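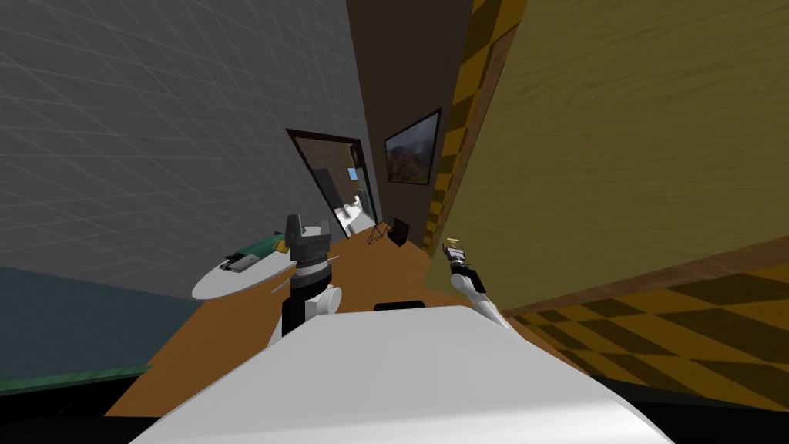
How long do you soak dried chickpeas before cooking them?
Overnight in plenty of cold water, then drain and rinse. Eight to twelve hours is fine, longer if your kitchen is cold.

Wutora Kitchen Forum > Beans and Grains > Soaking, again
19/10/2021

vasgate_mel
ok so the pinned answer says overnight. did overnight. boiled them 90 minutes and they were still like gravel in the middle. Same bag I used in June and those came out fine. What am I doing wrong. Need them for hummus tomorrow

knnaji
Old beans. Bag's been open since June? toss it or make peace with chewing

vasgate_mel
open but clipped shut, in the cupboard over the stove

knnaji
Over the stove is the worst spot. Heat dries them out even more. Mine live in a jar on the floor of the pantry

shehu_spoon
Before you toss anything, what's your water like? We have really hard water here and mine never went soft until I put baking soda in the soak. Half a teaspoon per cup of dry beans. Rinse well after or they taste like soap

knnaji
Baking soda turns them to mush and you lose the skins all over the pot. Don't like it

shehu_spoon
she's making hummus. mush is the goal

vasgate_mel
lol yes mush please. Water here is hard, kettle's all white inside

Obinna Aliyu
Agree with Shehu on the soda, disagree on the amount. Quarter teaspoon is plenty. Also salt the soaking water. I know everyone's grandmother said salt keeps them tough, mine did too, but I've salted the soak for years and the skins come out softer if anything

knnaji
My grandmother was right and so was yours

Obinna Aliyu
Kelechi you have never once tried it

knnaji
Tried it once. Tough. Done

shehu_spoon
one pot with old beans isn't a test. do 2 pots from the same bag, salt in one

knnaji
I have a job

tinpot73
What about adding lemon or tomato early? I do a stew where everyhting goes in together and the beans take forever

Obinna Aliyu
That's your problem right there. Acid keeps them hard. Tomatoes go in once the beans are soft already

tinpot73
huh. OK. Been blaming the store brand this whole time

vasgate_mel
So can I save the ones I already boiled? They're sitting in the fridge in their water

shehu_spoon
Yes. back on the heat, pinch of soda, lid on, low simmer. Check at 20 min then every 10. Skim the foam. Pull them when you can squash one against the roof of your mouth

Obinna Aliyu
Or pressure cooker if you've got one. Much quicker, just don't fill past half

vasgate_mel
no pressure cooker. trying the soda now

vasgate_mel
Update, 50 min with the soda and they squash. Skins everywhere, looks awful, tastes fine. Not soapy. Blended the lot with the tahini and a ton of lemon

knnaji
Skins everywhere, as I said

shehu_spoon
ice cube in the blender next time, comes out smoother. And buy a new bag

vasgate_mel
new bag is on the list. moving the cupbard stuff this weekend too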